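Print this page | E-mail this entry

Sat 1 July
Kullari trial kit, second look. Amerley wants a yes or no on renewing before the loan runs out, so I'm putting down what I have.

The brochure says a new operator is "productive in 20 minutes." Rizal Harahap took most of a morning, and he has used grippers like it before. 116 cloth passes logged in June, of which the Trekus software refused to open 5. Support's answer was to reinstall. Did that. Same 5. 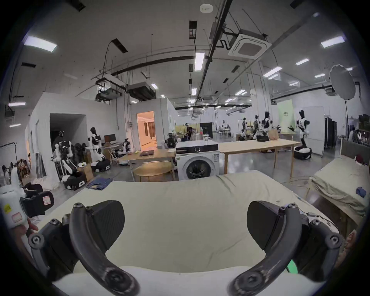

Kullari hand unit over the cream cloth, washer and long table beyond. Green light on.

The green light I don't trust. The manual says it means "ready" on one page and "recording" on another, and those are different things when you're deciding whether to redo a pass. Asked Halim (the reseller) which it is. Waiting.

Fingers are fine on cloth, I'll give them that. Curved tips don't snag. No idea yet about denim or anything with a zipper, and the quote assumes we take 3 units plus the service plan. I would take one, no plan, and see if it lasts the summer.

To do: ask Grarkside what they paid. Rerun the bad files on Rizal's laptop. Amerley Gyamfi to read the service terms, especially the part about replacement pads.

Recent entries
- Trekus install notes
- Halim quote, first version
- Pad wear, June
- Loan paperwork, Kullari

This site uses cookies to keep you signed in. Accept | Settings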